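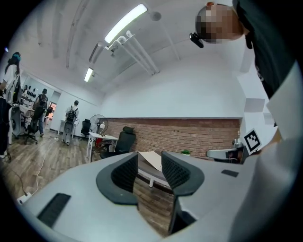 Who we are

Search this site
Enter keywords

Hi! I'm Diễm Văn, and together with Hòa Ung I run Urel, a small company that teaches robots to do ordinary jobs by showing them how. We don't write long lists of rules for a robot arm. One of us picks up a hand-held gripper (two fingers on a chunky gray body, you squeeze and they close) and does the job the way you'd do it at home. The camera on the gripper records the whole thing, and those recordings are what the robot learns from.

Before a session somebody usually holds up one of our black-and-white square markers in front of the gripper. I've done it so many times that I catch myself tilting my grocery receipts at the same angle, ha.

How we got started

Hòa and I met at Bralitel, where we both drove robot arms by remote control. I was terrible at it! You sit there with a controller in each hand, trying to fold a dish towel through a screen, and your shoulders are up by your ears within ten minutes. Hòa was much better (still is, and he'll bring it up if you let him), but even he needed most of an afternoon to get a set of towels we were happy with. So when we started Urel we decided to do most of our work by hand and save remote control for the jobs that need it, like anything heavy or anything with a hot pan.

We began with two people and one gripper. Now there are 20 of us, and we've recorded more than 3000 demonstrations for our biggest project, Orakzai, which is all kitchen and laundry work: stacking bowls, pairing socks, putting lids back on the right jars. The socks were my idea and I've apologized to everyone.

What a day looks like

We're on our feet a lot. The office has brick along the back wall, wood-look floors and more swivel chairs than we ever seem to sit in. A recording block is 30 minutes, then you swap out and rest your wrist. After lunch we watch the morning's recordings back and throw out the ones where someone fumbled, or where a thumb got in the way. I love this part, it's like watching sports with people who know all the players.

Fludov is our newer project, started in March, and it's where the remote control folks live. They're working on drawers and cabinet doors at the moment. Drawers are harder than you'd think, especially the ones that stick!

Come work with us

You don't need a robotics degree. Our best demonstrators have come from bakeries, hair salons and a bike shop, and what they share is patience with their hands. Training takes a couple of weeks and it's paid. Write to Hòa through the contact form and tell him what you're good at making or fixing.

We use cookies to remember your settings. Accept / Decline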